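About Clarkotik

Hello, and thanks for wandering over to the About page. Most people come here looking for the phone number (it's at the bottom, promise), but if you've got a few minutes I'd love to tell you what we do and how I ended up with such strong opinions about chairs.

Clarkotik sets up small offices. That's the short version. You might have a spare bedroom, a room behind a shop, or one of those odd little spaces between a hallway and a storage cupboard, and you'd like somebody to be able to work in it without getting a sore neck. We help you choose a desk and a chair, we bring them round, we put them together, and we stay until everything's in the right spot. Then we come back a few weeks later to see how you're going, and that's usually when the good questions come out.

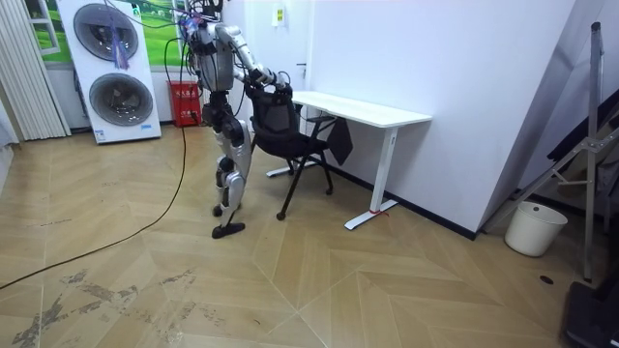 A humanoid robot with its grippers on the top edge of a black mesh chair back
Clarkotik

I started the business after years of working in offices where the furniture had been bought by someone who never had to sit on it. My first proper job was at a desk with a drawer that hit my knees every time I swivelled. I put up with it far longer than I should have! When I finally moved to a place of my own I spent an entire weekend shuffling one desk around one room, and I was so pleased with the result that I started doing it for friends, then for friends of friends, and then I had business cards printed.

Our first paying customer was Cowie, a bookkeeping office with a single window and far too many filing cabinets. They wanted room for one more person. We turned two desks side-on, sent a cabinet off to a new home, and there it was, a whole extra workspace that had been hiding behind the paperwork. They still ring me when they need something shifted, and I still go, mostly for the biscuits.

These days there are 3 of us, plus a van that's older than I'd like. We've set up 623 rooms so far and looked after 1,403 chairs, counting the ones we've repaired or re-homed. I keep the tally in a notebook on the dashboard and I'm a bit fussy about it.

What we like in a small room

I'm a big fan of the plain white desk. I know, I know, it sounds dull, but in a small room with white walls it almost melts into the background and your eye goes to the floor instead, and if you've got a nice floor (herringbone, oh my word) you want people to see it. Legs shaped like a T are lovely too. They leave plenty of space for your knees, and you can run a broom between them without moving anything.

For chairs I nearly always start people off with black mesh. It breathes in summer, it doesn't show every mark, and it goes with whatever colour you decide to paint the place next year. Casters are a must for me. I like to be able to roll the chair out of the way with one hand on the top of the backrest, give the floor a going-over, and roll it home again. If you've got timber underfoot, ask us about soft casters before you buy and we'll bring a couple of sets for you to try.

Armrests are where people disagree. Some customers can't live without them and others want them gone by lunchtime. The main thing to check is whether they fit under your desktop, so bring a tape measure, or borrow mine. We had a lovely pair of chairs go out to Multau, the framing workshop down the road, and they came straight back because the arms bumped the bench. Entirely my fault! I measure everything twice now and write it on my hand.

Then there's where the chair lives when you're not in it. I like it partly tucked in, at a bit of an angle, so you can drop into it without a wrestling match. Keep it clear of the door as well. You'd be surprised how many desks we find parked behind a door, with a chair that has to be moved each time somebody wants to come in. 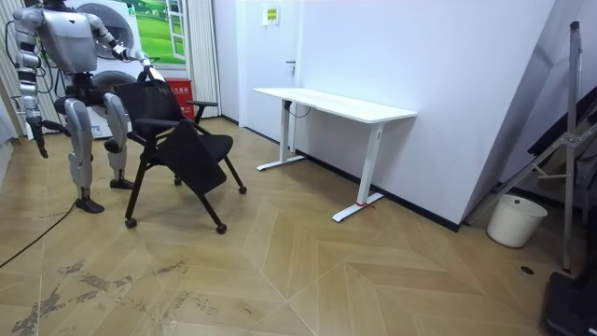

Mesh back, black armrests and a seat tipped well forward, beside a white desk with a clear top.

A clear desktop is my favourite thing to leave behind at the end of a job. I always ask people to hold off for one evening before they pile everything back on. Sit down, put your hands on the desk, look around, see what you miss. Usually it's a lamp and a mug. The seventeen pens can go in a drawer.

Cables are the other thing I'll bang on about if you let me. Loop them down beside a desk leg and they're out of your way, and you can still get at them when something needs unplugging. I'm not a fan of gluing everything down, as you'll only want to shift the desk by September.

The workshop and the hand-me-down shelf

When we're not out in the van we're fixing things. Bring us a chair that squeaks, leans or won't roll and we'll have a look at it for nothing. If the frame's sound it's generally worth saving. We tip it up, check what's going on underneath, clean the fluff and hair out of the casters (there's always hair) and tighten whatever needs tightening. Parts mostly come through Fiteck, who supply our wheels and bolts and are very patient with my handwriting.

Chairs people no longer want go on the hand-me-down shelf, which stopped being a shelf ages ago and is now half the workshop. Come and have a sit. There's no pressure to take anything home, and you're welcome to try every single one.

What it costs

A one-room visit is free if you're local. After that it depends on what you'd like, but most of our single-desk rooms come in under $2,000 with the desk, the chair, delivery and set-up all included. If you already own furniture you like, we're very happy to work with that and just charge for our time.

Getting in touch

Ring, email or pop your head in at the workshop. It helps if you can tell us how long and how wide the room is, which way the door swings, and where the power points are. A scribble on the back of an envelope is perfect. If the roller door's halfway down we're probably having lunch, so give it a knock and come in anyway.

Page last updated July 9, 2021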